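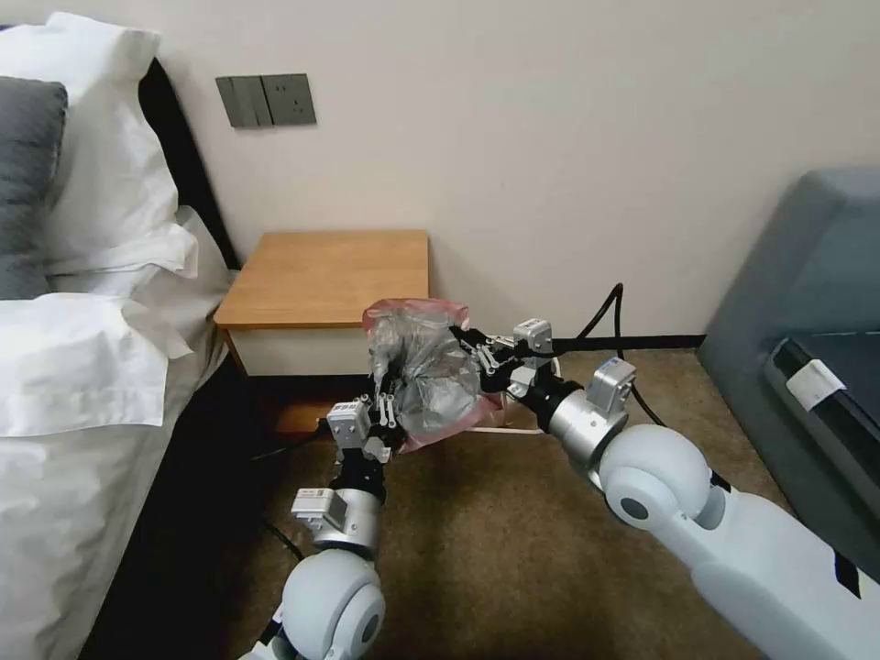
A corner of one of our bedrooms, with the nightstand and the switch panel by the bed.

About Lultness

Lultness furnishes and looks after rented bedrooms. We started with a few rooms above a shop and now take care of 80 of them, most in small apartment buildings. The office is run by Frøydis Granström, who also draws up the room plans and answers most of the mail.

What we put in a room

We keep the furniture simple. A standard room gets a bed with a dark headboard, white bedding, one white pillow and one dark gray one. Beside the bed goes a small nightstand with a wood top and a white drawer. We call this set Bondness, and tenants will see that name on their inventory sheet. Rooms furnished before we took them over may have a different set.

The nightstand stands close enough to the wall switch and outlet that you can turn off the light or charge a phone from bed. Please don't move it in front of the outlet.

Every room also has a small trash bin. It is emptied and relined on each cleaning visit.

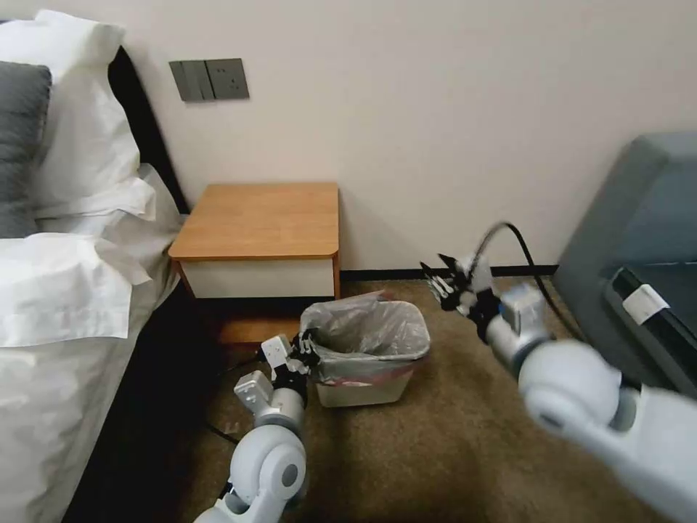 The liner goes in with its rim folded over the top of the bin. We ask tenants to do the same between visits and to tie up full bags before taking them down to the yard. Spare liners are in the hall closet.

Cleaning visits

Rooms are cleaned every 2 weeks. The order is the same everywhere: trash first, then surfaces, then the bed, then the floor. Carpets are vacuumed up to the baseboard and under the nightstand. Bedding is changed on the same visit and goes to our laundry at Strömberg, which handles over 410 sheets and duvet covers a month.

If you would prefer to make your own bed, leave a note on the nightstand and we will leave the clean set folded on top of the duvet.

Zidwood

Our workshop, Zidwood, repairs nightstands, drawers and bed frames. Tops are sanded and oiled again when they get ring marks. New tenants moving in from March can ask for a second nightstand if the room has space for one. The deposit is $100.

Page last updated 27 December 2025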